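양팔 로봇 비닐 취급 소프트웨어 개발 과제 중간 진도 보고
수신: 트론드뷔(Trondby) 과제관리팀 Shirley Hartley
작성: 이스탐(Istham) 제어소프트웨어팀 Marek Říha
작성일: 3월 18일

1. 보고 범위
본 보고는 2단계 과업 중 제어기, 인식 모듈, 작업 계획기, 기록 도구의 진행 상황을 다룬다. 하드웨어 변경은 없으며 예산 집행 내역은 별도 문서로 제출한다. 대상 작업은 휴지통에 검은 비닐봉투를 씌우는 작업으로 한정하였다.

2. 제어기
양팔 임피던스 제어기를 Trostard 미들웨어 위로 이식 완료하였다. 기존 구조에서는 좌우 팔의 목표 자세가 별도 스레드에서 갱신되어 봉투를 양쪽에서 당길 때 장력이 한쪽으로 쏠리는 문제가 있었다. 현재는 두 팔의 목표를 한 주기에서 함께 계산하며, 제어 주기는 8 ms로 고정하였다. 그리퍼 개폐 명령도 동일 주기에 포함시켰다. 접촉 판정은 손목 힘 추정값의 변화율을 사용한다. 임계값은 아직 수동으로 설정하고 있다.
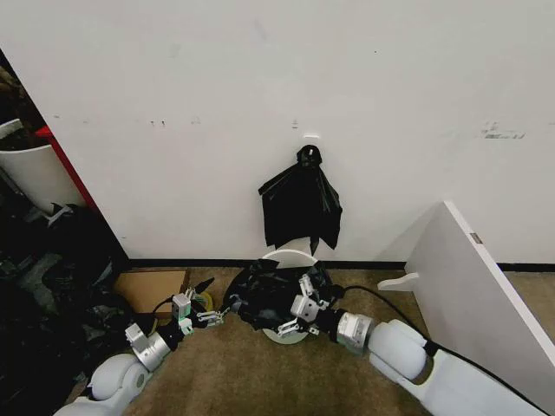 파지점 선정은 계획기에서 가장 많은 수정이 필요했던 부분이다. 초기 버전은 봉투 윤곽의 최외곽점을 파지 후보로 사용하였으나, 구겨진 상태에서는 윤곽과 입구가 일치하지 않아 바닥면이나 접힌 겹을 함께 잡는 사례가 많았다. 수정 버전은 입구 가장자리일 확률을 픽셀 단위로 추정한 뒤, 도달 가능성과 양팔 간섭 여부를 함께 평가하여 후보를 정렬한다. 후보가 모두 기각되면 한 팔로 봉투를 펴는 보조 동작을 먼저 수행한다.

3. 인식 모듈
학습 자료로 원격조작 시연 308건을 확보하였다. 이 중 17건은 관절 기록과 영상의 시각이 어긋나 제외하였다. 원인은 기록 도구의 버퍼 처리 오류로 확인되었고 수정본을 배포하였다. 검은 비닐은 반사광 영역에서 깊이값 결손이 잦아, 결손 영역을 보간하지 않고 별도 마스크로 입력하는 방식으로 변경하였다. 얇은 가장자리의 분할 성능은 이전 모델보다 개선되었으나, 봉투가 여러 겹으로 겹친 경우 층 구분은 여전히 불안정하다.

4. 작업 계획기
작업은 봉투 집기, 입구 벌리기, 테두리 걸기, 가장자리 정리의 네 단계로 분할하였다. 각 단계의 종료 조건은 설정 파일에서 변경할 수 있으며, 실패 시 직전 단계로만 복귀하도록 제한하였다. 무제한 복귀를 허용한 시험에서는 집기와 벌리기를 반복하며 종료되지 않는 현상이 있었다. 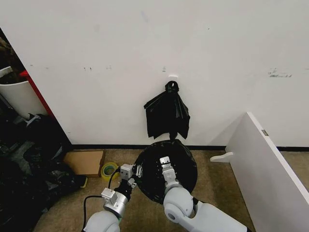
테두리 걸기 단계에서는 좌우 그리퍼의 하강 시점을 맞추는 조건을 추가하였다. 한쪽이 먼저 접촉하면 해당 팔은 위치를 유지하고 반대쪽만 저속으로 접근한다. 가장자리 정리 단계는 현재 고정 궤적을 사용하며, 휴지통 중심이 추정값에서 벗어나면 재시도 횟수가 늘어난다. 중심 추정을 매 단계 시작 시 갱신하도록 변경 중이다.

5. 도구
Amarasinghe 재생기에 관절 상태, 힘 추정값, 분할 결과를 같은 시간축에 표시하는 기능을 추가하였다. 회귀 시험 항목은 14개이며 야간 빌드에서 자동 실행된다. 시험 로그의 보관 기간은 미정으로, 관리팀의 지침을 요청한다.

6. 미해결 사항 및 4월 계획
가. 접촉 임계값 자동 보정 기능 구현. 수동 설정은 봉투 두께가 바뀔 때마다 재조정이 필요하다.
나. 겹침 상태 시연 자료 추가 수집 및 분할 모델 재학습.
다. 가장자리 정리 단계의 고정 궤적을 힘 기반 추종 동작으로 대체.
라. 단계별 성공률 측정 절차서 초안 제출. 판정 기준 중 가장자리가 일부만 걸린 경우의 처리는 Hartley 담당자와 협의가 필요하다.

일정 변경 요청은 없다. 다항은 가항 완료 후 착수한다.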